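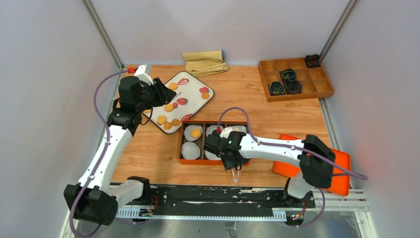 O par de garras Vukedex é a opção que mais recomendamos a quem está a montar a sua primeira célula de dois braços e ainda não sabe bem que tipo de objetos vai querer agarrar. Fazemos esta recomendação com gosto, porque passámos boa parte de novembro a trabalhar com elas na oficina de Flatonness e ficámos com muita coisa para contar. Escolhemos a pastelaria como banco de ensaio: bolachas redondas, formas de papel brancas e um tabuleiro laranja com divisórias, por cima do qual a ponta transparente da garra direita desce até ao bordo da frente. Uma forma de papel vazia é um objeto ingrato, que se amachuca com quase nada, e quem já tentou pousar uma bolacha lá dentro com uma garra demasiado larga sabe do que falamos.

## O que vem na caixa

- 2 garras pretas com flange de adaptação ao punho
- 2 pares de dedos opacos, para uso geral
- 1 par de pontas transparentes compridas
- cabos de ligação e parafusos de montagem
- guia de instalação em português e inglês

## Dados principais

| Característica | Valor |
|---|---|
| Abertura máxima | 115 mm |
| Massa por garra, sem dedos | 340 g |
| Níveis de força programáveis | 11 |
| Garantia | 2 anos |

## Dedos opacos ou pontas transparentes?

É a pergunta que mais nos fazem, e a resposta depende bastante do sítio onde está a câmara. Com a câmara fixa por cima ou ao lado da mesa, o próprio braço tapa muitas vezes aquilo que interessa ver, e as pontas transparentes devolvem um bocadinho dessa vista no momento do contacto. A Lovisa Torvik, que fez connosco quase todos os ensaios, acabou por preferi-las para tudo o que fosse pequeno e pousado em compartimentos. O Guido Morelli continua fiel aos dedos opacos, que são mais rígidos e aguentam melhor uma pancada no rebordo de um tabuleiro — e convenhamos que, nas primeiras semanas de qualquer projeto, pancadas não faltam.

Comparámos também com as garras Ljungberg, que vendemos há mais tempo e de que continuamos a gostar muito. A Ljungberg fecha mais depressa e é uma excelente escolha para peças duras, sempre iguais. Com bolachas de rebordo ondulado preferimos a Vukedex, sobretudo nos níveis de força mais baixos, onde o fecho nos pareceu mais suave e mais fácil de afinar.

## Montagem e cabos

Conte com uma tarde tranquila para montar as duas. Deixe folga generosa no cabo junto ao punho e experimente a rotação completa à mão, com o braço desligado, antes de apertar as abraçadeiras. Se os dois braços partilharem a mesma calha, verifique ainda as posições em que se aproximam do centro da mesa: as pontas compridas acrescentam alcance e convém atualizar o comprimento da ferramenta no controlador.

O adaptador Flidstead é vendido à parte. Para saber se precisa dele, escreva à Kalliopi Deligiannis, do apoio técnico, indicando o modelo do braço e do controlador. Uma fotografia da flange ajuda imenso!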